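Good Practice at the Bench: Gallery
Ovden Centre for Applied Robotics

The Centre issued its revised bench rules for robot arms in September, and this page sets the main points beside a view of the work to which they apply. It is intended for new members of staff, visiting students and partner organisations who will be using the household task benches. The full text is held at the bench office and takes precedence over anything printed here.

The rules were drawn up by Treasa Fitzgerald and Eoin Mulcahy, with comments from users of the Famix and Fostar benches. They cover the arm, the items it handles and the people who work beside it. Household appliances receive a section of their own, as the earlier rules had been written for blocks, trays and other plain items and said little about heat, glass or mains power.

Before any session, the operator is to walk the bench and confirm that the stop control can be reached without leaning across the arm. Cables are to be checked by eye along their whole length. Any appliance is to be set in its agreed place before the arm is enabled, and its door or lid opened and closed by hand to confirm that it moves freely.

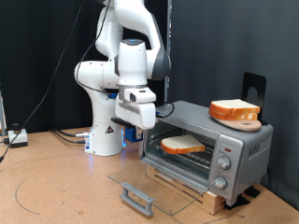 Toaster oven task, arm at the open door. A slice of bread is on the rack, with two more on the board on top of the oven. Rules 2 and 7 apply.

Rule 2: Placing of appliances
An appliance with a door is to be placed so that the door can open fully without meeting the base of the arm. Where an appliance is raised, it must stand on a firm support that does not rock when pressed at the corners. The operator is to record the position on the bench sheet, and the same position is to be used until the task is closed. Appliances may not be moved while the arm is enabled, however small the adjustment.

Rule 7: Doors, glass and heat
Glass doors are to be treated as fragile in every position. The arm may not rest its weight on an open door, and downward force limits are to be set before the first approach. Practice runs are carried out with the appliance unplugged at the wall. Where heat is needed for the task, written approval must be obtained from Ultan Madigan, and two people must be present until the appliance has cooled. Status and indicator lights are not to be taken as proof that an appliance is safe to touch.

Food items
Food used on the benches is for handling tasks only and may not be eaten. It is to be replaced at the start of each working day, and sooner if it has broken or dried out. Crumbs are to be cleared from racks and trays at the end of every session. Food waste goes in the lidded bin by the door and must not be left in the room overnight.

People at the bench
One named operator is in charge of the arm at any time. When the role passes to another person, both are to say so aloud and the change is to be entered on the bench sheet. Hands are to be kept out of the reach of the arm while it is enabled, including when an item has been dropped. The correct step is to stop the arm, confirm that it has stopped, and then recover the item. Loose sleeves, lanyards and scarves are not permitted at the bench.

Reporting
All contact between the arm and a person, an appliance or the bench surface is to be reported by 5 pm on the same day, whether or not damage was caused. Reports are read by Lorcan Ó Dubhghaill, who will decide whether the bench may remain in use. Users will not be penalised for making a report in good faith.

Training and access
Access to the benches is given after a short induction and one supervised session. Users who have been away for more than seven months must repeat the supervised session. Bookings for the Tsai room and the household task benches are made through Enda Tully at the bench office.

Related pages: Bench sheet template. Induction times. Rules for visiting groups.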